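Buy the Table Last

By Catarina Henriques
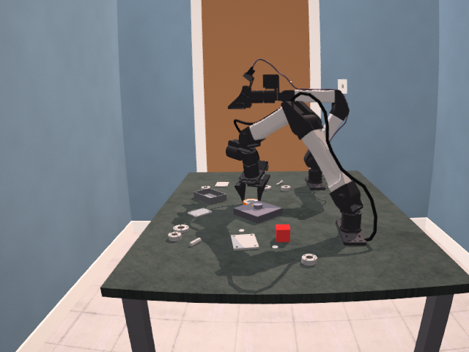 Every spring I get the same call from some small shop owner who has a quote in hand for a robot cell and wants me to say it's fine. And every spring I ask what they've set aside for everything that isn't the robot, and the line goes quiet. I love these calls, I really do, but the arms are the easy part of the budget! Look at the simulated cell up top. Two arms, sure, and your eye goes right to them. Then look at what's lying on the table: flanged rings, little pins, a washer, a tray, a block with a peg standing on it. Each of those is a part somebody has to hold still, feed in and replace when it gets dinged. And the cables loop right down onto the tabletop, so go price some decent cable management while you're at it.

My friend Valter Paiva runs a shop that makes pump fittings, and last year he compared two packages, one from Nollitz and one from Hustow. The Hustow bid was lower by 917 dollars and he was thrilled (he called me from the parking lot). Then came the fixtures, which Hustow had left off, and a second set of gripper fingers at 244 dollars, and you can guess where the savings went.

So my advice, for whatever it's worth, is to spend your first 2,000 dollars on a simulation. Put your own parts in it, at their real sizes. Move the arms around. Swap the tray to the other side and see what gets blocked. Moving a table on a screen costs you an afternoon, and moving one that's bolted to a shop floor costs you an electrician.

I know, I know, it feels silly to pay for pictures when you could be paying for steel. Valter said the same thing, and louder. He's getting his layout redone in May, before he signs for the second cell, and he's asked me to come look at it with him. I said yes, as long as he has the fixture quote printed out when I get there.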